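Hilwood docs
Home | Parts | Notes | Downloads | Contact
Search this site... Go

# Hilwood: notes from inside an old desktop tower

Hi! This is the README for Hilwood, my growing pile of pictures and notes about taking desktop PCs apart and putting them back together. I started it after the Bustdale repair nights, when I kept answering the same memory and power supply questions over and over (and kept drawing the same bad diagrams on napkins).

## What's in it

There are 309 pictures in the current set, all of tower internals, plus a text file of notes for each part. The folders go by part:

- `psu/`
- `board/`
- `memory/`
- `drives/`

I work with the tower on its side and the open side up. Please do it this way! Trying to seat a memory module in an upright case is how I lost a fingernail last December.

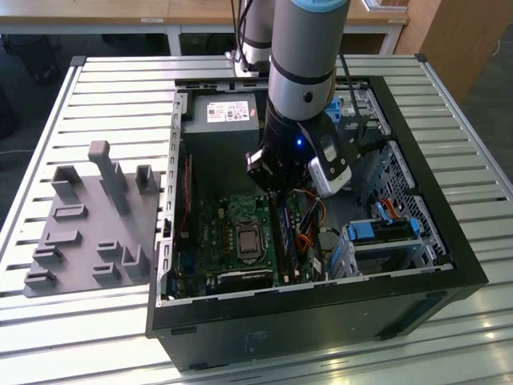

Before anything else, unplug the power cord and hold the power button in for a few seconds. Then touch bare metal on the chassis. I also take a quick picture of the wiring before I move any of it, and I've been glad of that more times than I'd like to admit. Old bundles get stiff and they never want to go back where they came from.

## Drives and cables

The drive notes are the messiest folder, sorry. I've got 11 towers' worth of jottings in there and every maker has its own idea of what a latch should do. Go easy on the plastic, it gets brittle.
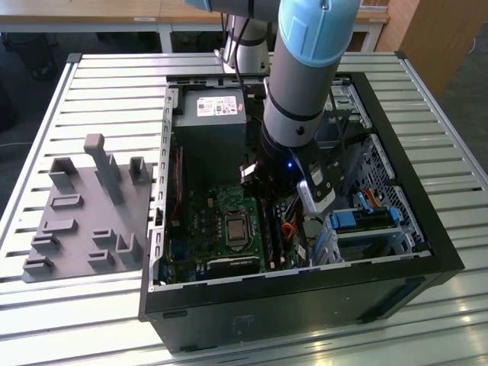 SATA plugs are the other thing. Pull on the plug and leave the cable alone, and if it has a little metal clip, squeeze that first. I label mine with masking tape (port number on one side, drive on the other) and toss the tape once it boots.

## Memory

Open the latches, line up the notch, press down until it clicks. Hold modules by the edges and keep your fingers off the contacts.

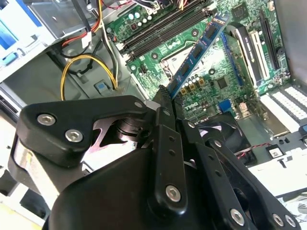

*Blue memory module with black chips, near a pair of black slots with white latches.*

If a machine won't start after you've been in there, reseat the memory first. It fixes more of my problems than anything else in the Yap checklist, which lives in `yap.txt`.

## Power supply and board

Write down what's printed on the supply before you shop for a spare. I never do, and then I'm back in there with a flashlight.

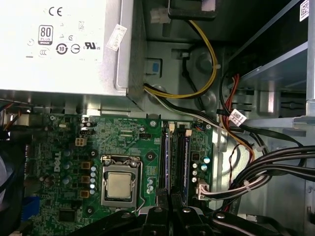

*80 PLUS Bronze power supply above a Dell board, processor uncovered in its socket.*

## To do

- rename the files left over from Clomavby (my old folder scheme)
- split `board/` into 2 folders
- fix the typos in `drives/`

Last updated: Tue 3 October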